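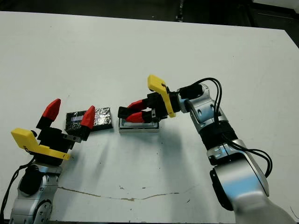 白色桌面，两件扁平小物

# Groltley 桌游季刊改版啦，二月起换新开本，还多了一个线上读者角

2019年12月16日

大家好！又到了我们写新闻稿的时候，我知道各位编辑邮箱里一天要收一大堆，所以先把要紧的说掉：《Groltley》从明年二月那一期开始改版，开本变大，纸换厚，定价不动。对，不动！我们内部为这事吵了好几个晚上，最后是我拍的桌子（轻轻拍的）。

老读者都知道，这本刊物最早是几张订书钉钉起来的纸，专门写小出版社的桌游，规则勘误、玩家来信、自制扩展什么都往里塞。后来越做越厚，字也越排越小，有位读者来信说他看勘误表得拿放大镜，我看完脸都红了。这次改版，正文字号加大，勘误表单独成页，可以沿虚线撕下来夹进游戏盒里，我自己试撕了好多张，手感相当不错。

首期印量定在3,000册，其中2,000册直接寄给订户，剩下的走书店和桌游吧。以前总有人抱怨在店里买不到，这回应该好一些，不过手慢的朋友还是早点跟店家打声招呼吧。

再说内容。封面专题给了 Trerer，就是那款让人又爱又恨的运河建设游戏。我们把它的三个版本规则放在一起对着看，发现第二版里“淤塞”那一条，中文本和原文差了整整一个回合，难怪那么多人玩到后半局就开始吵架！专题里附了修订后的译文，出版方已经看过，也点头了。

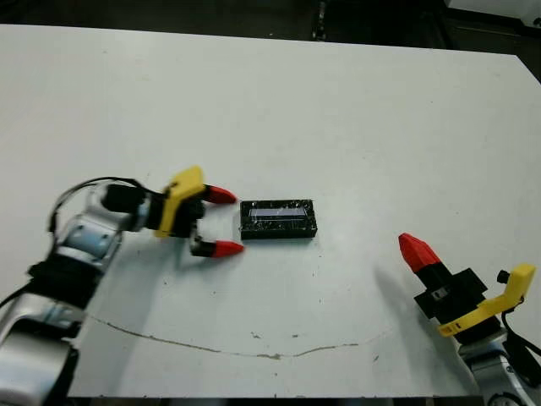 另外新开一个栏目叫“慢局”，专写那些一下午玩不完的大家伙。头一篇是 Arkau，我带着它去朋友家过了一个周末，饭吃了好几顿，仗还没打起来，光谈判就谈得口干舌燥。文章写得有点长，删了两轮还是长，编辑说算了，就这样登吧。

喜欢轻松一点的朋友也别走，Kudo 的双人变体这期全文刊登，卡牌附在书后，剪下来就能玩。剪的时候请用好一点的剪刀，试读本有几张我剪歪了，洗牌的时候一眼就认得出来，完全没法诈唬。

线上读者角会跟新刊同时开放，大家可以在那儿提规则问题、投稿自制扩展，也可以约局。每期我们会挑5封来信登在纸刊上，登了的送下一期。投稿不限字数，手写拍照也收，字迹嘛，请稍微照顾一下我的眼睛。

现有订户什么都不用做，到期前照常收刊，新开本会用硬纸封套寄，不再对折了（我知道，我知道，这个大家等很久了）。搬过家的朋友请在一月底前把新地址发给我们，上一期退回来的那一叠还堆在我椅子旁边。

媒体朋友如需试读本、封面图或者专题节选，直接回复这封邮件就行，试读本有电子版，也有纸本，纸本数量不多，先到先寄。想约稿或者想聊聊 Trerer 那条规则到底该怎么译的，也欢迎来信，这个话题我可以聊很久。

《Groltley》编辑部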